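# Is the Mimitz bench arm kit worth it for swapping CPUs in old office desktops?
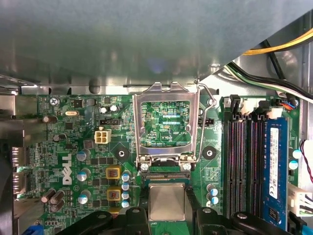

*Photo: Brukudix, from the Mimitz kit page*

**towerstack**

Hello all, and sorry in advance for the length of this, I never did learn to write a short post.

I run the refurb bench at a small reuse shop in Varghese. We take in retired office desktops, mostly Dells, clean them up, test them, put in whatever parts make sense and sell them on cheaply or pass them to the schools. In August we have a batch of 200 coming from one office that is clearing out its old machines. They're all supposed to be the same model (we'll see!) and every one of them needs its processor taken out and a different one put in. It's the kind of job that sounds relaxing until you've done a tray of them, and then your neck hurts and you start getting careless, and careless over a socket full of tiny contacts is how good boards end up in the scrap bin. I bent a row of them myself last winter and I still think about it.

So I have been looking hard at the Mimitz kit from Brukudix. For anyone who hasn't seen it, it's a small bench arm with a two-finger gripper and a little camera at the wrist, and the add-on I'm interested in is what they call the board service pack, which comes with narrower fingers and a set of starter routines for RAM and processors. The photo up top is from their page. It caught my eye since it looks so much like my own bench: green Dell board still in its case, the frame over the socket flipped open, and the processor held in the fingers just short of the socket. It isn't a bare board on a nice clean test stand, which is what most of these companies show you.

Brukudix will rent the kit with the service pack or sell it outright. The rental would cover our batch with some slack, and buying would eat most of what we put aside for the year. The person I spoke to there was friendly and didn't push, but she also couldn't tell me much about how it goes on day 3 or day 10 when the novelty is gone and the thing has to earn its spot on the bench.

What I'd love to hear from anyone who has used one:

- Can it really place a processor in a machine that's still in its case, with cables and brackets and whatnot hanging over the work?
- Does it do the lever and the frame, or is that still me?
- How fussy is it when the machines are the same model but somebody has been inside them before you?
- Would you rent or buy?

I'm decent with a screwdriver and not much of a programmer. I can follow instructions and change a number in a settings file. Thank you for reading this far, and if you think I should just pay a couple of patient students instead, you can say that too, I won't be offended.

---

**flatcable**

We rented one last year for a run of memory upgrades and then talked ourselves into trying processors with it, so I can speak to some of this. Pull up a chair, I'm not short-winded either.

First, the good part. Once it is set up and the machine is sitting where it expects, the placing itself is lovely to watch. It comes down slowly, stops above the socket, lets you look at the camera view, and waits for you to press the button before it goes on. You can turn that pause off. We never did, and I would tell you not to either. That pause is the most useful feature in the whole kit. I'd sit there with my coffee, look at the corner mark on the chip, look at the socket, and press. It was the calmest processor work I've ever done.

Now the lever and the frame. In our version of the service pack, that was me. The routine assumes the lever is already released and the frame is standing fully open, and it will tell you so on the first screen of the checklist. I opened each one by hand, made sure the old chip was out, had a look across the contacts with a flashlight, and then let the arm do the placing. Closing the frame was me again. There was a routine for the lever listed as a trial feature and I tried it on a dead board. It did get the lever down, but it leaned on it in a way I didn't care for, and I went back to using my thumb. They may have improved it by now, so ask them directly and get them to show it on a board like yours.

So when you work out your time, please don't count it as the robot doing the processor swap. Count it as the robot doing the fiddly bit in the middle. You still unplug the fan, take off the heatsink, clean off the old paste, open the frame, and do all of that backward at the end. For us the placing was never the slow part. What it did was take the worry out of it, and I was less worn out by late afternoon.

About working inside the case: yes, it can, and this is where I'd spend my setup time if I were you. Look at how much is going on around the socket in that photo. You've got a big gray metal piece up top with wiring behind it, power cables in a bundle, more wires sweeping over by the memory slots. Every one of those is something for the wrist or a finger to catch. Our best purchase for the whole job was a bag of hook-and-loop ties. Before each machine went under the arm, every cable on the socket side got pulled back and tied. We skipped it on one and the arm nudged a cable, felt something it didn't like, and stopped. No harm done, and I was glad it stopped, but it then wants to be sent home and started over from the top of the checklist, and that gets old.

If the part over your board can come out or swing away easily, do that too. Clearance is everything. The fingers in the service pack are slimmer than the regular ones but they're still chunky compared to what I'd imagined from the brochure. If there are tall capacitors close to the socket, and on plenty of Dells there are, measure how much room the fingers have when they open to let go. People always check that the fingers fit on the way in, closed on the chip, and then forget they have to spread to release it. I did that. The kit has a setting for how far to open, and the default was too generous for our board.

Same model but not quite the same machine is where it lost some of its shine. It finds the socket by its camera and does that well, but it wants the case sitting in the same spot each time. We screwed a pair of wooden strips to the bench to make a corner and pushed each case into it, and after that it was happy. Machines with an extra card or a cable run a different way were mostly a matter of tidying. Shiny things bothered it more. The frame and the top of the chip are both bright metal, and with our ceiling light on them it would sometimes ask me to confirm the outline by hand. We taped a sheet of baking paper over the lamp and that settled it down.

Rent or buy, I'd say rent. Your batch is a real job with a beginning and an end, so let it pay for itself there and see how you feel. Brukudix took part of our rental off the price when we asked about keeping it, though we sent it back in the end. Ask if they'd do that for you.

Good luck with the batch, and please come back and tell us how it went!

---

**quietfan**

I'd get the students. A plain vacuum pen costs next to nothing and a careful person with one will do fine.

Also make sure the new chips are supported by the BIOS on those boards before you do any of it, arm or no arm. I've seen a whole shelf done and none of them would boot.

---

**skipdiver**

I'll add a bit to what flatcable wrote, which matches my experience nearly all the way through. I own a Mimitz. I bought it used, with the service pack, and I've had it on my bench long enough to be fond of it and annoyed by it in equal measure.

On the programming worry, you can relax. Everything is set up through Skender, the software that comes with it, and it's mostly boxes and sliders. You move the arm by hand to where you want it, press save, and move on to the next spot. My first processor routine took me 2 evenings, and a good part of that was me being timid. The one place you'll type numbers is grip force. Start low, practice on a dead chip, and work your way up until it stops slipping when you tap it gently. Write that number on a piece of tape and stick it on the arm. I lost mine after an update and had to find it all over again.

Here is where I part ways with flatcable a little. I think the tray matters more than the case. The arm has to pick the processor up square and facing the right way before anything else can go well. If the chip is sitting a hair crooked in the tray, it'll be a hair crooked in the fingers, and then you're relying on the camera to correct it, and it will only correct so much. The tray in my kit holds 16 and the pockets are a touch loose for the smaller chips. I cut thin card shims for mine. It looks like a school project but I haven't had a crooked pickup since.

Make sure every chip goes into the tray with its corner mark pointing the same way, too. The checklist asks you, and you'll be tempted to click through it once you've done a few trays. Please don't. The pause before placing will catch it if you're looking, but it's better to catch it while the chips are still in front of you.

And wear your strap. The kit has its own ground lead, and people seem to think that covers them as well while they're opening frames and handling chips. It doesn't.

I would also ask Brukudix which fingers they're sending. There are 2 sets out there that both get called service fingers, and the older ones have a thicker tip. Mine are the older ones, and there are boards I can't use them on without scraping past something. Take a good straight-down picture of your socket area with a ruler laid next to it and send it to them before you put any money down. They were quick to answer when I did that, and they told me plainly that one of my boards was a no.

As for quietfan's students, I'd hire one anyway! The arm goes best with a second person opening and prepping the next machine while you sit at the button. On my own I spend half my time getting up and down. With my nephew helping, it moves along very nicely and we have a good chat while we're at it.

If I had your batch coming, I'd ask for the rental to start a week before the machines show up, get one of the same model from somewhere to practice on, and do the BIOS check on that one as well. Then you'll know your finger opening, your grip number and your lighting before the truck arrives.

---

**towerstack**

Thank you all so much, this is far more than I hoped for. I had not thought for a second about the fingers needing room to open, and I went straight out to the back and measured. It's tight on the memory side but I think it'll go. I've sent Brukudix a picture with a ruler in it and asked which fingers they'd ship and whether the rental can count toward the price.

quietfan, point taken on the BIOS. The office is sending me one machine ahead of the rest, so that'll be the first thing I check, and I've ordered a vacuum pen to have in the drawer whichever way this goes.

I'll post again once I've had the kit on the bench and have something worth telling.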